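FOR IMMEDIATE RELEASE

Grolten Opens Orders for Bite, a Hand-Drawn Comic Strip Made to Commission

Four-panel gift strips will be drawn by freelance cartoonists and printed in Prilard by Boteck

PRILARD, 15/06/2025 – Grolten, the commissioned illustration company, today opened public orders for Bite, a service that allows customers to have a short comic strip written and drawn about a person, a couple, a family or a workplace. Each strip is made by one cartoonist from start to finish and is supplied as a signed print on heavy matte paper, with or without a frame.

Bite follows a trial period that began in March and was limited to existing Grolten customers. During the trial, 316 strips were ordered and delivered. Most were bought as gifts for birthdays, retirements and wedding anniversaries, and a smaller share came from companies marking the departure of a long-serving member of staff.

The strip has a fixed format of four panels, set either in a row or in a two-by-two square. Customers choose the layout when they place the order. The format was kept short on purpose, so that the price can be fixed in advance and so that the cartoonist is able to finish the work without a long exchange of drafts.

"Many of our customers come to us with a story in mind, and a single portrait does not always have room for it," the company said in a statement. "A four-panel strip gives the artist space for a beginning and an ending. It is still small enough to hang in a hallway or stand on a desk."

How an order is placed

Customers begin by filling in a written form on the Grolten website. The form asks for the names to be used in the strip, the occasion, a short account of the story or joke, and any details that should be left out. Up to five reference photographs may be attached. Photographs should show the face clearly and should be recent, unless the strip is set in the past.

The customer then selects a cartoonist from the Bite gallery, where each artist displays sample strips and a note on current waiting time. Customers who have no preference may ask Grolten to match them with an artist. There is no extra charge for this.

Once the order is accepted, the cartoonist sends a pencil rough within six working days. One round of changes to the rough is included in the price. Changes requested after the rough has been approved are charged separately, and the customer is told the cost before any further work begins. Spelling errors in names or dates are corrected free of charge at any stage before printing.

Strips may be ordered in black and white or in color. Up to four people can appear in a standard strip, and pets do not count toward that number. Orders involving a larger group, such as a sports team or an office department, are handled by written quote.

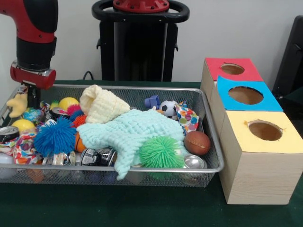
Mixed toys, cans and soft items in a wire-mesh tray.

Printing and delivery

All Bite prints are produced by Boteck, a fine art print shop in Prilard. Boteck has printed portrait commissions for Grolten in the past and has set aside a dedicated press schedule for the new service. Under the agreement between the two companies, the shop will handle up to 2,000 prints in the first year, with an option to raise that volume before the holiday season.

Prints are checked by hand for color and alignment before they are packed. Unframed prints are shipped flat between two sheets of rigid board. Framed prints are available in black, white or natural oak and are shipped in a double-walled carton. Customers also receive a digital copy of the strip, suitable for sharing by email or on personal social media pages.

Orders for delivery within the United States should be placed at least four weeks before the date on which the gift is needed. A faster service is offered by certain artists at a higher price, and these artists are marked in the gallery. Grolten does not promise delivery by a given date on standard orders, and customers with a firm deadline are advised to write to the customer desk before paying.

Rights and payment for artists

Cartoonists who work on Bite remain independent and set their own weekly limit on orders. They keep the original drawing unless the customer has bought it, and they keep the copyright in the finished strip. The customer receives a license for personal display and private sharing. Businesses that wish to use a strip in advertising, on merchandise or in a staff publication must obtain a separate commercial license, which is agreed directly with the artist and recorded by Grolten.

Payment to the artist is made in two parts. The first half is released when the rough is approved and the second half when the final file has been accepted by the print shop. If a customer cancels after approving the rough, the artist keeps the first payment. The company introduced this arrangement after discussions with cartoonists who took part in the trial, several of whom had asked for earlier payment on work that involves a large amount of writing.

The Bite gallery opens with 122 cartoonists. Their work covers a broad range of styles, from loose ink drawing to the clean outlines and flat color found in newspaper strips. New artists may apply throughout the year. Applicants are asked to submit three complete strips of four panels each, at least one of which must include a recognizable likeness of a real person drawn with that person's consent. All samples must be the applicant's own work and must be drawn by hand, on paper or on a tablet. Strips made with image generators are not accepted.

Content standards

Grolten has published a short set of content standards for the service. Artists may turn down any order without giving a reason, and in that case the customer is offered another artist or a full refund. Strips intended to embarrass or harass the person shown will not be drawn. Orders that feature children must be placed by a parent or guardian, or with the written permission of one.

The company also asks customers to avoid requests that rely on well-known cartoon characters owned by others. Cartoonists may draw in a general period or genre style, such as a western or a space adventure, provided that the characters are their own.

Gift cards

For buyers who would prefer to leave the story to the recipient, a Bite gift card is available by mail or email. The card covers one standard strip in black and white, and the recipient may pay the difference to upgrade to color or to add a frame. Gift cards have no expiration date and can be passed on to another person. They cannot be exchanged for cash or used toward other Grolten services.

Public display in Prilard

A selection of strips from the trial period will be shown in the front room of the Boteck print shop in Prilard, with the permission of the customers who ordered them. Admission is free. Visitors will be able to compare finished prints with the pencil roughs and to see paper and frame samples. Order forms will be available at the counter for those who do not wish to use the website – staff will enter the details and send a confirmation by mail.

About Grolten

Grolten arranges commissioned illustration for private customers and businesses. Its services include portraits, house drawings, illustrated invitations and live drawing at events. The company works with 310 freelance artists across all of its services and is based in Prilard.

About Boteck

Boteck is a fine art print shop serving illustrators, photographers and small publishers. It offers short-run printing, scanning of original artwork, and framing.

Media contact

Press Office, Grolten, Prilard
Sample strips, print-resolution files and review copies of the Bite gift card are available to editors on written request.

###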